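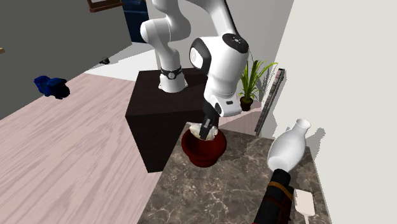
From: Mutua Mutiso
To: dadport-users
Date: 23/07/2019
Subject: Re: [dadport-users] Import stalls on large mbox files

Nouhaila Hajji wrote:

> We are moving our old list archive into Dadport. The archive is one mbox
> file per year, 603 MB for the largest. The import runs fine for the small
> years. On the large one it stops making progress after the first few
> thousand messages. The process stays up, CPU sits near zero, and nothing
> is written to the log. Killing it and restarting gives the same result at
> the same message.
>
> Settings are the defaults except batch_size, which I raised to 200.
> Index and spool are on the same disk. Is there a known limit on file
> size? Killian suggested splitting the file by month, but I would like to
> keep the original message numbers if possible.

There is no limit on file size that I know of. I have loaded files several times larger than yours on a slower machine.

Stopping at the same message every time points at the parser. Two things to check.

First, look for unescaped "From " lines in message bodies. The older list software did not always write ">From ", and the importer treats any line that begins with "From " after a blank line as a new message. If the text after it does not parse as an address and a date, the importer should log a warning and carry on. In version 2 it waits for a header block to end before it logs anything. If the body has no further blank line for a long stretch (a pasted base64 attachment will do it), you get what you describe: no log output and no visible progress. I can't explain the low CPU from that alone, so please check the second item as well.

Second, batch_size interacts with the lock on the index. The writer takes the lock once per batch and the threader takes it once per message. With index and spool on one disk, a batch of 200 can hold the lock past the threader's timeout. The threader then backs off, and the back-off is doubled on each failure with no upper bound. Dougal Cowie posted a patch for this in May. It was merged, but it is not in the packaged build.

What I would do:

1. Put batch_size back to the default.
2. Run the import with --dry-run --verbose on the large file only. This skips the index, so if it still stops, the lock is not involved.
3. If it stops, note the last offset printed and look at the file from there:

tail -c +OFFSET archive.mbox | head -n 165

The bad line is normally within that range. Add the ">" by hand, keep a copy of the original, and run again.

On splitting by month: it works, but the importer numbers messages per run. You can pass --start-number on each run to keep the sequence. You have to work out the value yourself from the previous run's last line of output. Note that grep -c '^From ' gives the wrong count if the escaping is broken, so don't use that.

One other point. If your archive URLs contain the message number, any correction to a "From " line will shift every number after it by one, because the old software may have counted the false message. Compare a few known URLs before you publish. Taha Belhaj has a small script that writes a redirect table from Message-ID to old number, and I think he would send it if asked.

If the dry run completes cleanly, post the threader section of your config and the output of dadport status taken while the real import is stalled.

Mutua

_______________________________________________
dadport-users mailing list
To unsubscribe, send a message with the word "unsubscribe" in the subject to the list's request address.

Previous message: [dadport-users] Import stalls on large mbox files
Next message: [dadport-users] Digest footer encoding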